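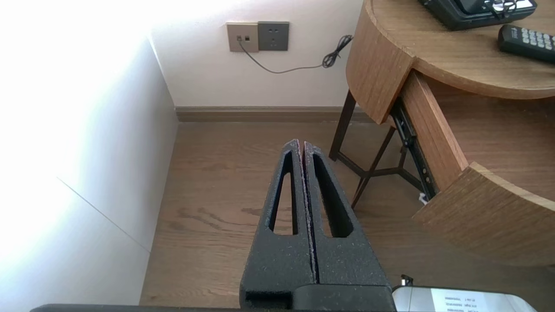

Slide 1, title

Hi everyone, thanks for coming back after lunch! I'm going to talk about save files, specifically how we moved everybody's saves when Rostcombe went from handheld to PC. I've got 15 minutes and I talk fast, so wave at me if I lose you.

Slide 2, the old game

Quick show of hands, who played the original? (Wait. Let them laugh at the box art.) For the rest of you, it's a turn-based strategy game with 129 recruitable characters, and you get 3 save slots. People kept those slots for years, and they get very attached.

Slide 3, what broke

So the old format stored your roster by position in a list. Fine, until the Jevier expansion put new characters in the middle of it! Load an old save and your favorite archer was suddenly a horse merchant. I still have the bug report, it's ticket 119, and it's mostly capital letters.

Slide 4, the fix

We gave every character a permanent ID and wrote a little converter that runs the first time you load. It keeps a copy of the old save next to the new one. Please do this. Disk space is cheap and players are not forgiving.

(Skip the Stuton map slide if I'm running over.)

Slide 5, support levels

These were the nasty ones, they're stored in pairs, so both halves have to move together. Play the short clip, sound off.

Slide 6, questions

Leave this one up. Converter notes are on the handout by the door.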